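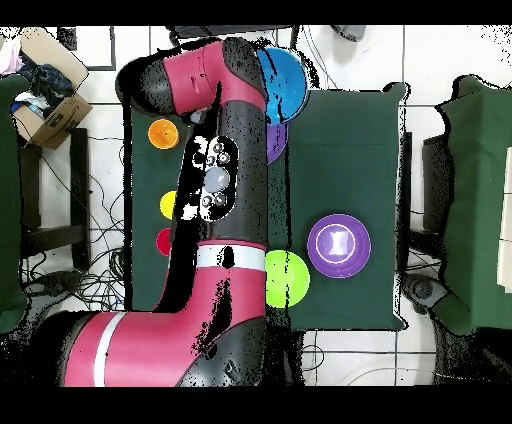 Green tablecloths, July 28, 2025.

1/ Been reading about "the 100 item home" again. You own 100 things, you feel lighter, you sleep better. I have questions, mostly about forks.

2/ Does a fork count as one item or is "cutlery" one item? The Undoslow people say a set is a set. So my sock drawer is one thing. My garage is one thing if I squint.

3/ Hwa-young Ham followed the plan to the letter in April and got down to 100. Then she had people over and borrowed six plates from me. Those plates are on my list, I guess, and the dinner is on hers.

4/ I did try it. Went through the kitchen in Neston with a notepad and quit at 1,352, and that was before the drawer with the batteries in it. 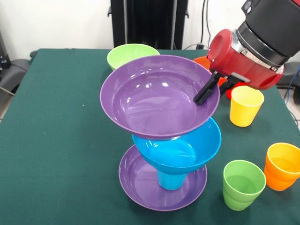 5/ Plastic dishes. Every list says get rid of them first. Mine have been dropped on tile for years and look fine. The "one beautiful bowl" I was told to buy chipped in the sink the first week.

6/ Also the resale part. "Sell what you don't need" — to whom? Gil-soo Yeon listed a bread machine for more than two months and ended up driving it to the thrift store in Huscombe. Gas was on him.

7/ And the before and after photos. The after is always a white room with a chair in it. Where's the vacuum? Where's the tax stuff? Somebody in that house has a closet they're not showing us.

8/ I'm sure it helps some people. If you were drowning in boxes and now you're not, great. I just don't see why the number has to be round, or why there's a paid course.

9/ Sun-ja Ok asks if I kept the notepad. Yes. It would be 1,353.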